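How Do You Buy a Robot? (Start With the Shopping List!)

Imagine your school has decided to get a robot. Hooray! Everybody wants to know what it will look like and whether it can wave. But the grown-ups with the budget have a different job. They have to work out what to buy, how much it will cost and where on earth it is going to live.

A budget is a plan for your money. You already make them. If you have $5 for the canteen and you spend $4 on a sausage roll, you can't also get the big juice. Robot budgets work in the same way, only with more zeros on the end.

The first question is always: what is the job? A robot that stacks heavy boxes needs strong motors. A robot that picks up small things and puts them in trays can be much lighter, but it needs a careful grip. Get the job wrong and you might pay for muscles you never use.

The next question is a sneaky one: what else does it need? An arm on its own can't do very much. It needs a solid table to hold it still, power, cables, a computer and plenty of things to practise on. Those bits and pieces are called the set-up, and they go on the list too.
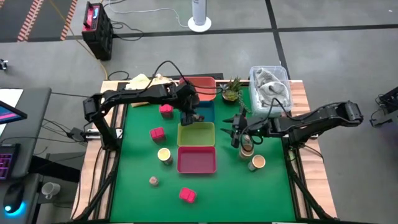
Jurčo wrote to us to say that the arms were the easy part of the list, and that it was the table, the cables and the floor space that needed a second meeting. Every planner should hear that! Grab a tape measure before you grab a catalogue. An arm has to stretch and bend without bumping into anything, so leave room for its elbow as well as its gripper.

Now for the cheap stuff, which is my favourite part. Cubes, cups and plastic trays cost very little, and they make terrific practice gear. Trays in different colours are especially handy, as you can set a challenge like "cube in the yellow one, cup in the red one". Buy a few extras. Small things love to roll under cupboards.

Then there's the money you don't spend on day one. Grippers wear out. Cables need replacing. Someone has to learn how to run the robot safely — and lessons can cost money too. Good planners keep some of the budget in the piggy bank for later.

Try it yourself!

Pretend you have $246 to spend on practice gear for a robot arm. A mat and a set of trays cost $83. How much is left? (Answer: $163.) Write down what you would buy next, and put a star beside anything the robot can't work without.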